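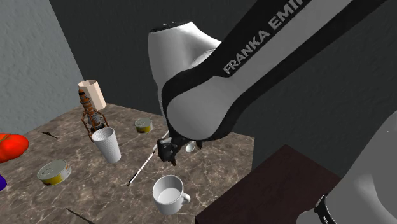

Usham, February

4.2 Timing of trailer releases

The second part of the study deals with the order in which publicity material for fantasy films reaches the public. We took 500 posts from the news pages of two fan sites, Lustari and Tradetti, and kept only those announcing a poster, a set of stills or a trailer. Posts that repeated an earlier notice without new material were removed by hand. Where both sites carried the same item, the earlier post was used.

Each film was given a start point, defined as the first poster showing a member of the main cast. Teaser posters with a title alone were left out, as they were often issued before casting had closed. The gap between the start point and the first full trailer was then measured in weeks. For remakes the median gap was 5 weeks, against 15 for films with an original script. 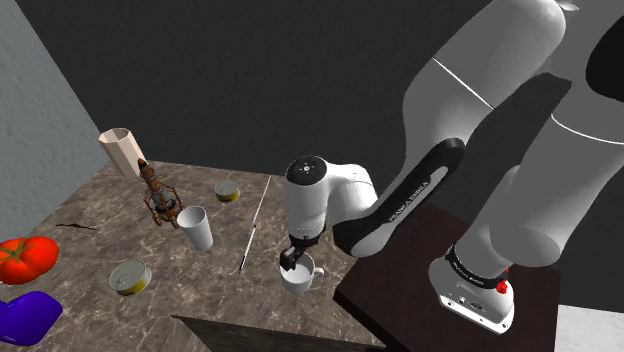

Figure 3. Robot arm above a brown marbled countertop (computer render).

The shorter gap for remakes holds when films with a delayed release are dropped. It is weaker for films adapted from serial novels, which we coded as a separate group. Many of these had character posters issued one at a time, and the start point is then less clear. We tested a second definition, using the last poster in the series, and the order of the groups did not change. 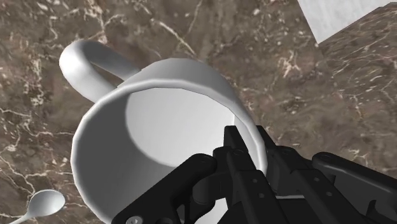 A further problem is the treatment of theme songs. Tradetti files a song video under trailers if it contains film footage, while Lustari lists it under music. We followed the Lustari practice throughout. The coding sheet was adapted from the Keskinen scheme, with three categories merged: regional posters, festival posters and posters for large-format screenings. Re-edited trailers for overseas markets were coded but are not used in this section.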